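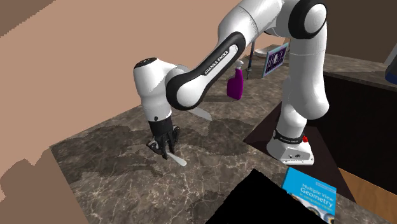
7 min read

The first thing Ratree Jitpraphai wants to talk about is a door. It's in the opening minutes of Prothero, her new comedy, and a man in a bathrobe goes through it three times, and each time he comes back in wearing a slightly worse expression. I laughed so hard at the third one that I missed the next line, and when I tell her so she claps her hands together and says, "Good! We left a gap there, but I never know if the gap is long enough. Every room is different. In Stedska they laughed right through into the kitchen."

We're in the back of a coffee shop a few streets from the hotel where she's staying, and she's been up since five because her body still thinks it's somewhere else. You would never guess. She talks fast, she draws floor plans on napkins, and she has a way of acting out both halves of a scene without stopping to tell you which half she's on.

Prothero, if you haven't caught it on the festival circuit yet, is about a piano tuner of that name who agrees to house-sit for a couple in the middle of a breakup. Neither of them has told the other that they've hired him. So he has two sets of instructions, two lists of forbidden rooms, and a dog that answers to different names depending on who's calling. That's the whole movie! It runs 72 minutes and it barely leaves the house, and I had a better time at it than at anything else I've seen since spring.

"People keep asking me if the short running time was a statement," she says. "It was a script of 72 pages. I was brought up to believe a page is a minute, and then you shoot it and you find out a page can be four minutes or nothing. There's a page in there that is one look. But when we added it all up at the end, 72. The editor didn't believe me and added it up again."

She came to comedy sideways. Her first feature, Dallska, was a drama about two sisters selling their late father's ferry, and it's the kind of movie that gets called "patient" in reviews. I like it very much, and I also remember it as a movie with more fog than jokes. She grins when I bring this up.

"There are jokes in Dallska. There are two. I know exactly where they are, and I sat at the back of every screening waiting for them. The first one is when the buyer asks if the ferry is heated. The second one is the sandwich." (I had forgotten the sandwich. It's great.) "And I noticed that I was spending ninety minutes waiting for those moments and feeling so alive when they came. I thought, why am I doing this to myself? Put more sandwiches in."

The script took her a winter. She wrote it in her aunt's apartment with the heat turned up too high, reading every line out loud, and she says her aunt started answering from the other room in character as the wife. Some of those answers stayed. The line about the fish knives, which got the biggest laugh at the screening I went to, came through a wall while somebody was doing the ironing.

"She wants a credit. She has a credit. It's after the dog."

I ask about rhythm, because that's what I kept thinking about on the way home. Farce is supposed to be fast. Doors slam, people dive under beds, you don't get time to ask why nobody just explains themselves. Prothero has the doors and it has a bed, but it's in no hurry at all. There's a stretch in the second half where our hero stands in a hallway holding a casserole dish, with one voice coming from upstairs and one from the yard, and he simply waits to see which one will get to him first. It must go on for two minutes. I've never heard an audience get so noisy over a man doing nothing.

"I love that you like the casserole!" she says. She's already reaching for a napkin. "Okay, so the stairs are here. The back door is here. In the script he runs. He runs up, he runs down, he hides the dish, he forgets the dish. Very busy. We rehearsed it for a day and it was fine. Everyone was sweating and it was fine. And at the end, when we were packing up, he was standing there holding the dish because he didn't know where the props table was, and he had this very polite face, and I said, please, nobody help him."

They shot it that way the next morning, in one take, with the camera far enough down the hall that you can see both ways out. She says the hardest part was persuading the two off-screen actors not to rush. They were on their feet behind walls, unable to see anything, listening for each other's footsteps. One of them had a cold, and the sniff you hear just before the back door opens is real. She kept it because it sounded like somebody being disappointed.

The house itself is in Brunley, and it's a wonderful piece of casting. It's tall and narrow, it has a staircase that turns back on itself, and the rooms open into each other in ways that seem wrong the first time and are burned into your brain by the end. Before the halfway point I could have told you how to get from the pantry to the piano without passing the study. That's a real skill in a director and you don't see it much. So many comedies now are cut in a way that leaves you with no idea who is standing where, and then they wonder why the hiding isn't funny.

"You have to know what he knows," she says. "If he's behind the curtain and you don't know where the curtain is, then he's just a man who's gone. I told everyone, the first ten minutes is a tour. It should feel like a story but it's a tour. We show you every door. We show you the door with the bad handle twice."

They looked at 43 houses before they found it. She has a picture of each on her phone and she's still fond of several of them, including one with a sunken bathtub that she describes at such length that I begin to suspect it's going to turn up in the next script. The trouble was always the stairs. Either the stairs were too grand, and then the couple seemed too rich to care about, or they were closed in and you lost sight of people. In Brunley she walked in, stood at the bottom, asked the owner to go up and come down again, and called her producer from the front step.

"The owner thought I was crazy. He went up and down for me, I think, five times. He was very good! I should have filmed him."

The dog is another story, and she tells it with her head in her hands. In the movie it's called Duchess by the wife and Kevin by the husband. In life it answers to neither, or to any other word, and the only reliable way to get it across a room was to open a packet of crackers. If you listen hard in the dinner scene there's a rustling that doesn't belong to anything on the table. She spent most of a day in the mix trying to hide it under a clock.

What surprised me most, going back a second time, was how sad the last ten minutes are. I don't want to spoil them. The jokes don't stop, but they start landing on people you've grown fond of, and there's a scene with the couple and a box of Christmas decorations that had the woman next to me laughing and going through her purse for a tissue. I ask if that was always the plan, or if the director of Dallska had snuck back in by the kitchen door.

"She has a key," says Ratree. "No, I always had the box. The box was the first thing I wrote. I had a box, and two people who couldn't agree whose it was, and I didn't want to make that movie, it was too miserable. So I thought, who else is in the house? And there was this man, and he was there for the piano, and he only wanted to know where he was allowed to sit. After that I was laughing all day."

She's wary of the idea that a comedy needs to earn its place by turning serious. She'd have cut the box, she says, if it had played like an apology for the casserole. The test was a work-in-progress screening in Stedska in October, in an old theater with 600 seats and every one of them taken, where she sat on the aisle with a notebook and wrote nothing in it. They laughed at the opening of the box. They laughed at the first ornament. At the second ornament it got quiet, and at the third somebody laughed alone, very loudly, and then the whole place went with him.

"I wanted to find that man and hire him. For every city."

We've gone well over our time, and somebody from the distributor has walked by the window twice. I squeeze in a question about what she's been watching. She's been on a run of old studio comedies, the ones with a train in them, and she has a theory about train compartments that takes up a napkin and a half. As best I can follow it, a compartment is the perfect comic room because it has one door and everybody has paid to be there. She's trying to work out whether a car ferry would do the same job. I point out that she's already made a ferry movie, and she looks at me with real delight.

"But it had only two jokes!"

The next one isn't written yet, so she won't give me a title, but there are four parts she's sure of and one is for the sniffing actor from Prothero, who has been told to keep his cold. She'd like to shoot in the spring. She'd like to have a bit more money for it and exactly the same number of people. She'd like, she says, gathering up her napkins and then handing me the one with the casserole hallway on it, not to have a dog.

Prothero opens on 12th December. Dallska is back in a few theaters the same week, usually as an early show, and if you can see both on one evening I'd do it in that order, ferry first. Watch for the sandwich.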